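Removing sticky label residue from a metal storage bin
Asked by Noémi Vörös, 2019-04-08

I bought a used metal bin for the garage and the old shipping label left a gummy patch 18 inches long. Soap does nothing. What works without taking the finish off?

2 answers

Adelmo Longo
Cooking oil. Leave it on overnight and wipe.

Natalina Marras
Oil is fine but slow. I warm the patch with a hair dryer, then push the glue off with a plastic scraper. Rubbing alcohol gets the last of it. 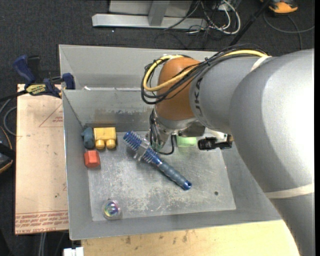
If it's painted, try the alcohol on the underside first. Don't use steel wool, it leaves scratches that hold dirt.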